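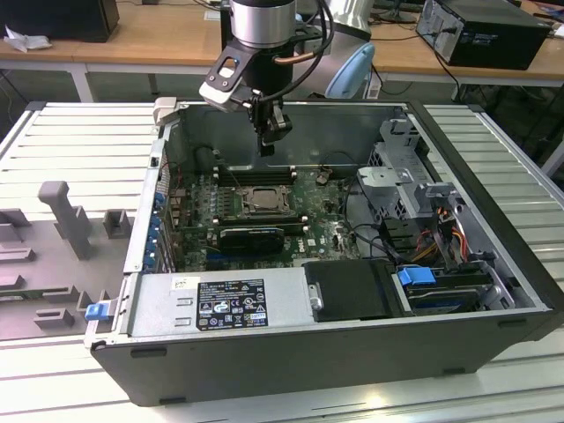
Side panel off: a black tower on the bench at Hitstead, graphics card still in its slot.

HITSTEAD REPAIR ROOM OPENS ITS DOORS TO OLD DESKTOPS THIS JUNE

Hi, I'm Ánh Phan, and I get to run the Hitstead Repair Room, which is a pretty grand name for the back half of the old Hollmann stationery store in Flarngate! Starting in June we're taking in desktop computers from anybody in town, working or dead, dusty or very dusty.

We'd been doing this quietly for a while, mostly office machines from the Zistton district schools, and people kept stopping me at the grocery store to ask if we'd look at the one in their basement. Yes! Bring it in. We've already got 73 towers back on desks, and we have room on the shelves for 95 more before fall.

I love the big old cases, I really do. Take the side off and there's so much space in there: drive cage on one side, power supply lying across the bottom, memory slots you can get your fingers to (try that on a skinny laptop). The one on the bench has those blue clips along the expansion slots and a blue latch on the hard drive tray, and I'm a sucker for blue clips. No cooler on the CPU socket, so that's on the shopping list.

My bench partner Hiếu Diệp handles the drives. If you want your files, tell us when you drop off and he'll copy them to a stick you bring along. If you don't, he'll wipe everything and give you a signed slip.

Drop-off is free, and most repairs cost $16 plus parts. Please keep your monitors at home, we're out of space for them, but do bring the power cord and any loose screws you've been saving in a jar.

We also got a $2,000 grant from the Flarngate Main Street Fund, and it's all going to memory, coolers and replacement drives.

Doors open at 10 a.m., and the entrance is on the alley side, next to the bike rack. Reporters are welcome to come and poke around too, just ask for me or Hiếu at the front counter.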